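Reviews > Hand-held devices > Grippers

Lindik hand-held gripper pair

We bought two pairs of the Lindik grippers to replace an older set from Vesten. They are for recording demonstrations by hand, one gripper in each hand, and then training an arm on the recordings. This review covers 400 recorded runs by three of us, all done at a table with small household objects.

The pair costs 565 with straps and charging lead. The Vesten pair we had before was 2,000, and that price included a case and a year of support. Lindik gives you a cardboard box and a single printed sheet. The sheet covers pairing and charging and leaves out calibration, so plan on reading the web page before the first session.

Setup took most of a morning. The left gripper paired at once. The right one needed a firmware update first, and the updater only runs on Windows. Once both were connected they stayed connected, and we lost 5 runs in all to dropped signal.

The handles are the best part. Your thumb rests on top and the strap goes around the back of the hand, so you can relax your grip between runs without putting anything down. Carolina Frade has small hands and had to pull the straps to the last notch. Matěj Krajčí wears a large glove size and found the handle short, though he got used to it.

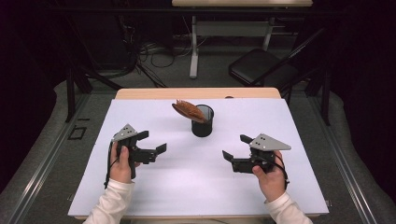 Finger travel is smooth through most of the range and gets stiff near the closed end. With hard objects you don't notice. With anything light or brittle you tend to squeeze more than you meant to, and the recording shows a jump in the last part of the close. The Vesten fingers were better here. We ended up asking people to close slowly, which helped, but it makes each run longer.

Picking a light object off the rim of a cup was the hardest task we tried. The fingertips are a little thick for it. One hand has to steady the cup while the other lifts, and the two grippers can knock together if you come in from the sides. Coming in at an angle works better. Simple pick and place gave us no trouble, and neither did passing an object from one hand to the other.

Battery life was fine for a half day. The straps pick up dust and lint and are slow to dry after washing, so order a spare set. One screw on a top plate worked loose in the second week. We put thread lock on all of them after that.

I would buy them again for general tabletop work. For delicate parts I would still pay for the Vesten.

Reviewed by Simão Macedo, 4th July

Contact | © Sketon Reviews | Back to top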